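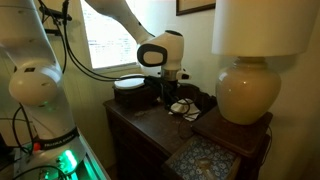
Buying the arm is the easy bit: a talk about budgets, cables and furniture

The woman who plans equipment for Pimby apologized twice for the coffee before we had even sat down, and then talked for most of an hour with hardly a pause. She has been working out what it costs to put a robot arm to work in rooms that look like people's homes, and she has a spreadsheet for it that runs to 112 lines. The arm is line one.

"Everybody wants to talk about line one," she told me. "I understand it, I really do – it's the big number and it's the thing that moves. But I spend my days down in the sixties and seventies, where the brackets and the drawer liners live."

Her first budget, she admits, was a bit of a disaster. She had set aside $624 for what she called "bits and pieces," meaning cables, clamps, spare gripper fingers and anything else that might come up, and it was gone well before the end of August. These days the same heading gets up to $4,000 for each setup, and she no longer feels she has to defend it to anyone.
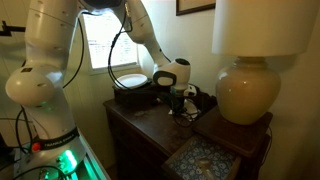

"Cables are the thing I'd tell a new buyer to think about," she went on. "You measure the straight line and you order that length, and then the arm has to bend and reach, and you're ordering again. I buy long now. It looks messier, and I've made my peace with that."

Furniture took her longer to get right. Pimby started out with new flat-pack pieces, all the same, and she found them too polite. An old dresser has a scratched top and a drawer with its own opinions, and those are the things she wants a robot to meet. Her best find so far cost her $76 at a house clearance, and she sounded prouder of that than of anything else she has bought (I was shown the receipt!).

I asked how she chooses between suppliers. She got one quote from Kingi and another from Stivix for mounting and installation, and the two were so differently laid out that she spent an evening copying both onto one sheet by hand. Kingi had folded training into the price. Stivix had listed it separately, together with a yearly service visit she hadn't thought to ask about.

"So I asked both of them the same dull questions," she said. "Who comes when it stops? How long do we wait? Can we move it to another room ourselves, or do we have to pay you to do it? The answers mattered a good deal more to me than the totals did."

She went with Stivix in the end, and kept the Kingi quote in a folder for the next room.
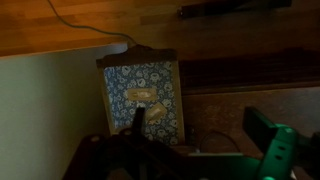
Trerkdale, 9 February 2020

When I called back to check a few figures, she was already deep in the plan for that second room and happy to be interrupted. Lighting has moved up her list, and so has storage, because boxes and small household things pile up faster than she ever allowed for. She is also putting money by for a second set of gripper fingers from the start.

"I'd still leave a few lines blank at the bottom," she said. "Something always turns up to fill them." Then somebody at the other end needed a key to the supply closet, and she had to go.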